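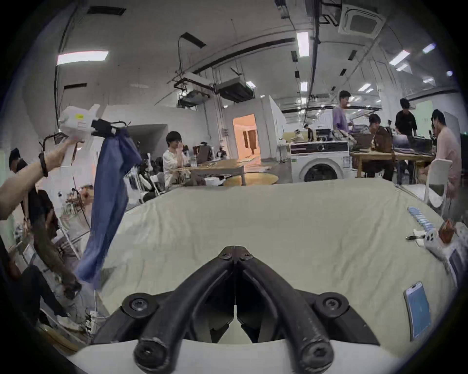

Preguntado por Kyriaki Lambrakis el 24 de febrero de 2022 · Visto 1071 veces · Etiquetas: teleoperación, demostraciones, ropa, pinza manual

Demostraciones con pinza de mano: ¿cómo grabar prendas que cuelgan?

Estamos grabando demostraciones para una tarea de tela: coger una prenda azul, levantarla sobre la cama de trabajo y dejarla extendida en la sábana. Usamos pinzas de mano con la cámara en el cuerpo, las Uto, sin brazo. El operador hace el gesto y luego se entrena la política con las trayectorias.

Con objetos rígidos no tuve problemas. Con ropa, la trayectoria da saltos justo cuando la prenda queda colgando delante de la cámara. De 100 episodios he tenido que tirar bastantes. Trabajamos en una sala grande, con gente en las mesas del fondo y fluorescentes en el techo. La sábana es beige claro, casi lisa.

¿Es mejor cambiar el fondo, la forma de mover la mano o pasarme a control remoto con el brazo?

Respuesta de Drita Lazarević (aceptada)

Lo más probable es que el seguimiento visual se quede sin puntos. Una sábana clara tiene poca textura y la tela colgando tapa parte de lo demás. Además la tela se mueve, y si el algoritmo la toma como fondo fijo, te calcula un desplazamiento que no existe.

Yo haría esto, en este orden:

Pon una sábana con dibujo, o marcadores impresos alrededor de la zona de trabajo.

Empieza cada episodio con un barrido lento de la mesa sin prenda en la pinza, para que el mapa quede hecho antes de agarrar nada.

Al levantar, gira la muñeca un poco para que la prenda caiga a un lado del campo de visión. Pasa también con la otra mano: si un operador lleva dos pinzas, una acaba tapando a la otra.

Fija la exposición de la cámara. Con fluorescentes en el techo, la automática cambia cada vez que inclinas la pinza hacia arriba.

La gente del fondo molesta menos de lo que parece si está sentada. Si alguien cruza cerca, repite el episodio.

Con esos cambios nosotros pasamos a perder 4 de cada 100.

Respuesta de Kayode Mohammed

El control remoto te quita el problema del seguimiento, porque la posición sale de los codificadores del brazo. A cambio es mucho más lento con ropa y no notas cuándo se escapa la tela. Para 1000 episodios no lo haría. Para una prueba corta, sí.

Respuesta de Mariann Szénási

A mí me pasaba lo mismo y era el cable flojo. Mira el cable.

Comentario de Kyriaki Lambrakis: El cable está bien, lo cambié en septiembre. Voy a probar primero con los marcadores y el barrido.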